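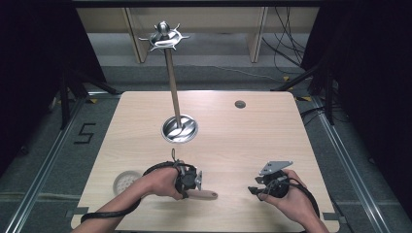
The Kisevach Quarterly prints one short story in each issue and puts it online a few weeks later. We read all year except April, when the office is closed. Stories should be under 829 words, and we only take one from each writer per issue. The one below came in under the theme "Household Goods." It runs as it did in print, apart from a fix to the spelling of a street.
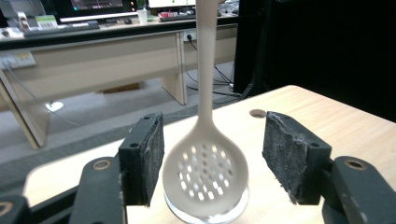
The Recliner

A delivery in Etham takes longer than planned.
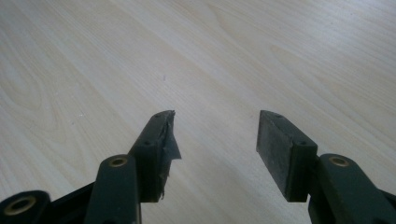

By a reader in Kisevach | Sep 25, 2026 | Fiction

The chair was a Bunik, the big one with the power headrest, and it would not go through the door.

My partner had the back and I had the seat. We tried it straight, then on its side, then upside down with the feet going in first. The woman who had bought it stood in the hall and watched. She had measured, she said. She had the paper in her hand with the numbers on it.

I looked at the paper. She had measured the doorway fine, but she had done it with the door off. The door was now on.

"My husband took it down to paint," she said. "He must have put it back."

My partner set his end on the porch and went to the truck for the tools. I stayed with the chair. It was brown leather and it had cost more than my car. The store had sold 13 of them that summer, mostly for basements with a screen on the wall, and I had carried six of those down stairs. I knew where the motor was and which side was heavy.

"Is he home?" I asked. "Your husband."

"He's asleep in the back," she said. "He sleeps in the afternoon now."

The pins in the hinges were painted over. My partner scored the paint with a knife and tapped them up with a screwdriver and a hammer, and tried to do it quietly. It was not a quiet job. We leaned the door against the porch rail. The chair went in with a finger of room on each side.

She wanted it in the front room, facing the window. Most people want them facing the television, and the set was on the other wall, so I asked her if she was sure.

"He doesn't care for it anymore," she said. "He likes to see who's going by."

There was an old chair already in the spot. It was a rocker with a flat cushion tied on, and one arm had been glued. The ticket said we were supposed to haul it away. I picked it up and it weighed nothing after the other one.

"Wait a minute," she said. She untied the cushion and kept that. Then she said to go ahead, and then she said to wait again.

My partner looked at his watch. We had a sectional to get to Zaki by four, and that was on the other side of the river.

I told her we could leave the rocker if she wanted. She said there was no place for it. I said some people put them on the porch. She looked at the porch for a while, with the door gone and the light coming in, and said all right, the porch.

I plugged in the new chair and showed her the buttons. One for the feet, one for the back, one for the head. The last one stood you up. You held it down and the whole seat came forward and tipped until you were more or less on your feet. I had her sit in it and try. She went up slowly with her hands on the arms and at the top she laughed.

"It throws you out," she said.

"You get used to it." 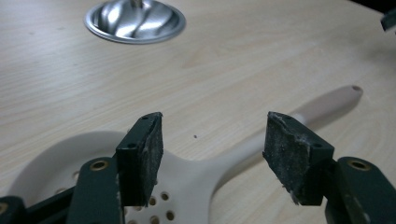
She wanted to pay us something extra and would not hear otherwise. I followed her into the kitchen to sign the delivery sheet while she looked for her purse. The table was a pale wood, and a white plastic slotted spoon was lying flat on it, so I moved that over to make room for the clipboard. She moved it back. "He puts it there," she said. "If I put it away he gets up to look for it." I signed the sheet against the wall. She gave me a bill folded very small and I thanked her and put it in my shirt.

When we came out, the husband was in the front room. He was a tall man in a cardigan and socks. He was standing beside the new chair with one hand on the back of it, the way you would stand by a horse.

"Whose is this?" he said.

"It's yours," she said.

He thought about it. Then he walked past it, through the place where the door had been, and sat down in the rocker on the porch.

We hung the door back up with him sitting there. My partner had to ask him to lean a little so he could get at the bottom hinge, and he leaned. He asked where we were going next. I said Zaki. He said he had worked in Zaki once, at the lumber yard, and that the bridge was slow.

She came out and tied the cushion on around him, one corner and then the other.

In the truck I unfolded the bill. It was a 100. I showed my partner and he said we should take it back, and I said I thought so too. We went around the block. When we came up the street again they were both on the porch, her on the step, and through the window I could see the new chair, still standing all the way up where she had left it.

I put the bill in the mailbox and we drove to Zaki. The bridge was slow.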